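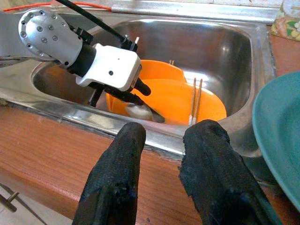 附件一:右腕相机画面,洗碗任务,左夹爪在橙色碗里

工单标题:洗碗任务总是停在“放下抹布类物体”这一步,另外想请教这个任务现在是否现实
产品:Drirkico 双臂套件,任务包 Volden
地点:Ustport 工作间的小厨房
优先级:中
状态:处理中

问题描述

您好。中文不是我的母语,如果有的句子不清楚,请直接问我,我会再写一次。

我们用双臂套件做家务测试已经到第二个阶段。第一个阶段是擦桌子和收杯子,结果可以接受。现在的阶段是水槽:把碗里的东西一件一件拿出来,擦碗,然后把碗放到右边。任务看起来很小,一个人做大概不需要想。但是机器在这里停得很多。

附件一里,碗是橙色塑料的,放在不锈钢水槽里面,碗沿是斜的。碗里左下有一个发白的、皱的东西,模型给它的标签有时候是“抹布”,有时候是“海绵”,从这个角度我也不能肯定地说是哪一个。碗的右边靠着两根细的浅色棍子,像筷子。左夹爪的手指已经伸到碗里。右夹爪张开,在水槽前沿的外面等待。

出现的现象:
1. 左夹爪进入碗以后,抓取皱的物体,多数时候可以抓到。
2. 抓到以后,程序应该进入“移动并放下”。日志显示“物体类别改变,重新规划”,然后手臂停住。
3. 等待 29 秒以后超时,任务结束,碗还在原来的位置。

运行的条件

水槽边是木头台面,红棕色,水槽是抛光的,里面的反光比较强,右后方的内壁最亮。右边台面那里有一个蓝绿色的盘子,它不在任务里面,但是分割模块偶尔把它的边缘当作碗的边缘。两个夹爪都没有换过手指。右夹爪手指外面的包层有磨损,靠近指尖有小的破口。我先报告这一点,也许有关系,也许没有。

已经试过的办法

第一次:重启控制器,重新标定两个手腕相机。没有变化。

第二次:把超时从 29 秒改到 600 秒。手臂真的等了 600 秒,期间类别在“抹布”和“海绵”之间来回跳,没有动作。所以增加时间没有用,我已经改回来了。

第三次:关掉水槽上面的灯,只留房间的灯。类别跳的次数变少,有一次任务走到了擦碗。但是筷子的检测变差,两根被合并成一根,夹爪从旁边碰倒了它们。

第四次:用 Tosh 的旧版抓取模型代替新版。旧版不区分抹布和海绵,只说“软物体”。这一次连续 9 次都把软物体拿出了碗。可是旧版不会处理筷子,它靠近以后就退回来。

支持回复(上午)

您好,感谢您写得这么详细。请确认两件事:一、参数 class_lock 现在的值;二、失败的时候左夹爪的力读数。请把最后一次运行的日志一起上传。手指包层破损会影响力的读数,一般不影响类别判断,不过建议更换。

用户回复

class_lock 是 0,我没有改过,出厂就是这样。力的读数在抓住以后是稳定的,停住的时候也没有下降,所以我认为物体没有滑掉。日志已上传,文件比较大,超过 1000 行,请从“重新规划”这个词开始看。

包层的更换件我已经申请。

支持回复(下午)

看过日志。原因基本清楚:class_lock 为 0 的时候,抓取以后每一帧图像都会重新判断类别。皱的软物体被手指遮住一部分以后,形状变化大,类别容易跳。Volden 对“抹布”和“海绵”的放置点设置不一样,每跳一次就重新规划一次,最后超时。
请这样修改:
class_lock 设为 1(抓住以后不再改变类别)
“抹布”和“海绵”的放置点设为同一个位置
新版抓取模型保留,不需要换回旧版
反光的问题请先用遮光板,不要关灯,筷子的检测需要这个灯。

用户回复

已经修改。晚上跑了一组,停在第二步的现象没有再出现。碗里的软物体可以拿出来,也可以放下。遮光板我用硬纸板做了一个,位置还要调。

筷子还是困难。靠在碗壁上的两根离得很近,几乎平行,夹爪的手指很粗,想拿一根的时候常常推动另外一根。如果允许它两根一起拿,成功就多一些。请问任务包里有没有“成对拿取”的选项?

还有一个问题,可能不属于技术支持,但是我需要写在给负责人的报告里:按照您的经验,这个套件什么时候可以在没有人看着的情况下洗完一个水槽?我自己的看法是,拿出来和放到旁边,今天已经可以做一部分;擦干净,我还不敢说,因为它没有办法检查碗是不是干净。它只知道手臂走完了轨迹。碗沿斜一点,多一个盘子,或者一件东西是皱的,都要人过去看一次。我站在旁边看的时间,比我自己洗的时间长很多。对桌面任务我没有这样的感觉。

支持回复

“成对拿取”在 8 月的更新里,目前是测试选项,可以为您打开。打开以后请把夹爪的接近速度降到一半。
关于无人看管:目前我们不建议。水槽任务在说明书里的分类是“需要人在场”,报告里可以这样引用。清洁检查现在没有对应的模块,您的理解是正确的。

用户回复

谢谢,请打开。报告里我会写“需要人在场”,并且把擦碗和收拾分成两个任务分别评价。

工单请先不要关闭,我换好手指包层以后再跑一组,把结果写在下面。盘子边缘被认错的问题要不要另外开一个工单?

支持回复

请另开,并附上分割结果的截图。本工单保持打开。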